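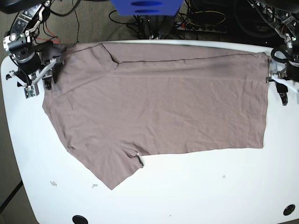 Article 96: A Short-Sleeved Shirt

The Office of Returned Articles at Plollholm occupies the ground floor of the former Ginard Hotel, on the side facing the harbor. It receives clothing left behind on the ferries, in the public baths, and in the rooms of the seamen's hostel. Under the terms of its founding, the Office must launder each article, fold it, describe it in the register, and keep it for 200 days. An article claimed within that period is returned without charge. An article left unclaimed passes to the parish.

The following account was entered in the register by the senior clerk in September. The Office has allowed it to stand at its full length, although the space provided on the form is four lines.

Article 96 came from the evening ferry on a Sunday, rolled inside a newspaper. It is a t-shirt with short sleeves, and the clerk who opened the parcel wrote down its color as mauve. The junior clerk, consulted as the rules require, wrote down gray. Both entries were initialed. The register permits one color for each article, and the matter was referred to the senior clerk, who took the shirt to the window, looked at it there for some time, and wrote "mauve or warm gray, according to the hour."

The shirt was laundered on Monday and taken to the white table for folding. The Office has folded on this table since it left its old premises on Parsons Street. It has rounded corners, which were requested after an incident with a christening gown, and it is wide enough to take a grown person's shirt laid on its side. The rule is that a shirt shall be laid flat before any fold is made, and that the person folding shall then look it over. The rule gives no length of time for the looking.

It was during this interval that the senior clerk recognized the shirt.

The register is not intended for private matters, and the clerk asked that this be noted. The shirt resembled one that had belonged to the clerk's brother, who went north on the cannery boats and had written home 53 times in his first years away and after that had stopped. The color was the same, or it was the same at that hour. The long straight hem was the same. A hem is a hem, as the junior clerk observed, and the Office receives a great many soft cotton shirts.

The procedure in cases of recognition is set out in Rule 5. A clerk who believes an article to be known to him or her shall withdraw from the table and shall state in writing, before touching the article again, one particular by which it may be proved. The particular must be something that could not be learned by looking at the article from where the clerk is standing.

The senior clerk withdrew to the far side of the room and considered the question until the noon whistle. The brother had been careless with clothes. He pulled shirts off by the collar and left them where they fell, and it had been the clerk's task, as the elder, to pick them up and fold them. They were folded on the bed in those days -- sleeves in first, then the sides, then up from the hem. The clerk could remember the weight of the cloth and the smell of the soap, and that one shirt had been mended on the inside of the collar with green thread, the white having run out. The mend had been poorly done. The clerk had been eleven years old.

"Green thread, inside collar, left of center," the clerk wrote, and signed the slip, and gave it to the junior clerk.

Rule 5 further provides that the examination be made by another member of staff, and that the claimant turn away. The senior clerk turned to face the harbor. The afternoon ferry was coming in past the Zerico warehouses with its lamps already lit -- a new regulation, and one that the Office had opposed in writing on grounds of expense. The clerk watched it tie up. Passengers came down the ramp with their bundles, and among them, without any doubt, were several things that would be at the Office by morning.

The junior clerk took longer than the examination of a collar would ordinarily require. When it was done, the slip was returned with the word "absent" written beneath the signature, in pencil. After this the junior clerk had added, in ink, a remark for which the form makes no provision: "Collar turned out twice and looked at by the window. There is no mend. I am sorry. It is a good collar."

The senior clerk thanked the junior clerk and returned to the table. Recognition having been disproved, there was no bar to handling the article, and the folding proceeded. The wrinkles were smoothed from the middle outward. The sleeves were brought in first, then the sides, and the shirt was turned up from the hem. The junior clerk pointed out that the Office folds from the collar down and has done so since Parsons Street. The senior clerk replied that this was correct, and left the shirt as it was.

It was placed on the third shelf, between a bathing costume and a pair of child's gloves. The ticket was written out in the usual hand. Under "Remarks," where the Office commonly enters "none," the senior clerk began the present account, and continued it on additional sheets, which were pinned to the page.

The register has been reviewed by the Superintendent, who makes the following observations. First, that Article 96 was folded contrary to practice, and that it need not be refolded. Second, that the color as entered is irregular and may remain. Third, that the period of keeping will expire in the spring, and that a member of staff may apply for an unclaimed article before it passes to the parish, on payment of the laundering fee. The form for this purpose is kept in the lower drawer of the front desk.

The Superintendent notes that the drawer sticks in damp weather. It should be lifted slightly and then pulled.

One form had been removed from the drawer when the stationery was last checked. The clerks were asked about it separately, and each stated that it had been taken on behalf of the other.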